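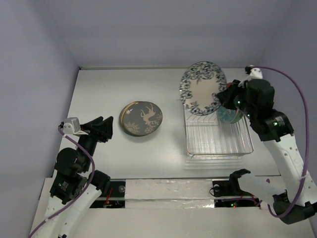 3.2 Loading the rack

Applies to the Follel clear dish rack, April 2023 edition. Read section 3.1 (assembling the base) first.

1. Set the rack on its base on a flat, level surface. Check that the base does not rock.

2. Load oval platters first. Stand each platter upright toward the back of the rack, between two slats. A slight lean is normal.

3. Load round plates next, decorated sides all facing the same way. Leave one slot free between plates with raised rims.

4. Place bowls last, at the rear corners, tilted so that water can run out of the foot ring.

CAUTION: Do not slide glazed pieces along the slats. Lift each piece clear of the rack before moving it to another slot.

NOTE: Maximum plate diameter is 277 mm. Lay larger pieces flat on a towel.

3.3 Plates with painted decoration

Plates with irregular rims may not sit squarely in the slots. Turn the plate until its flattest side is at the bottom, then release it slowly. If it still rolls, use the wide slots at the end of the rack.
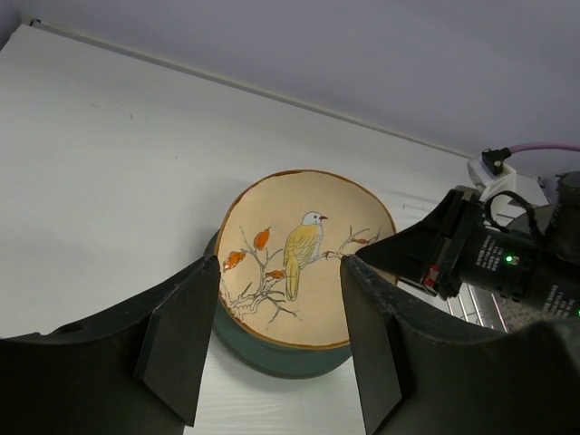

Figure 3-2. Plate with bird and branch decoration, uneven rim.

Do not use scouring pads on painted surfaces or metallic rims. For replacement slats, quote part number 2000-16.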